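Two Baskets and a Pen: How I Sort the Snack Table

My kitchen table is where everything lands. Groceries, mail, the tape I was using an hour ago, whatever somebody pulled out of a lunch bag. For years I'd just shove it all to one end and eat at the other (classy, I know). Then last fall I tried sorting it into two baskets, one for fruit and one for everything else, and it stuck! I've been doing it ever since, so let me walk you through it.

What you need

Two baskets, the same size if you can manage it. Mine are shallow woven ones from the Grurkholm sale bin, 12 dollars for the pair. Plus a sheet of plain paper and a pen. You really don't need a label maker. I bought one, a Vainio, and it has been living in a drawer with dead batteries since spring.

Step 1. Clear the table, all of it

Yes, even the salt. I put everything on a chair and wipe the table down, then I bring things back a few at a time. If you try to sort around the clutter you'll end up sorting the clutter, and that's how I lost a whole Saturday once.

Step 2. Set the baskets down with a gap between them

Put one on the left and one on the right, with enough room in the middle for the things you haven't decided on yet. I like the gap to be wider than a dinner plate. Turn them at a bit of an angle if that's how your arm naturally reaches, they don't have to line up with the table edge like soldiers. 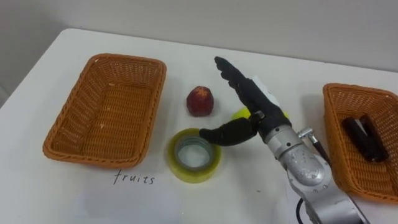 The middle is my favorite part of the whole setup, because it lets me be lazy in an organized way. Anything I'm not sure about goes there until I've done the easy stuff. Tape is always the one that gets me. It isn't food, it doesn't really belong in the kitchen, and yet I reach for it every single day.

Step 3. Write the label

One word, lowercase, big enough to read standing up. I wrote "fruits" and put it just below the basket, on the side where I stand. Don't stick it on the rim. Weave is bumpy and the tape lets go, and then you find your label in the sink. For the other basket I settled on the word "office", and we've all managed fine with that one.

Step 4. Fruit first

Pick out the fruit before you touch anything else. It bruises if it gets buried, and it's the quickest decision on the table anyway. Give each piece a look as you go. Soft ones get eaten today or go in the freezer bag for smoothies, and firm ones go in the basket with the stems up and a little space between them.
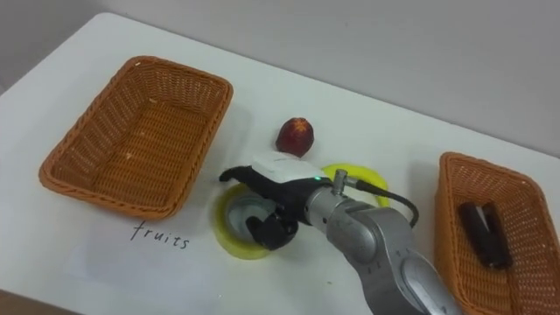

Brisa Lozano wrote in to say she lines her fruit basket with a folded dish towel and swaps it every time she shops, and that her peaches keep a couple of days longer than they did on bare wicker. She also keeps her bananas out of it completely, because they hurry everything else along.

I've gone back and forth on the banana thing. If I've got just one, it goes in with the rest and gets eaten by breakfast. If I've bought a big bunch (Clurbridge market had them at 28 cents each and I lost my head a little) I hang them on the cabinet knob instead. 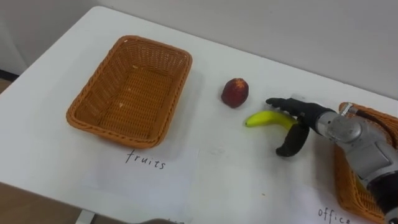
Step 5. Deal with the leftovers

Whatever is still in the middle goes in the second basket or leaves the kitchen. I give myself 11 minutes on the stove timer for this, and when it rings I stop, even if there's a battery or a button still sitting there. Then shake the crumbs out of both baskets over the sink. Woven bottoms hang on to every little speck, so give them a good knock with the heel of your hand, and use an old toothbrush in the corners when that doesn't do it.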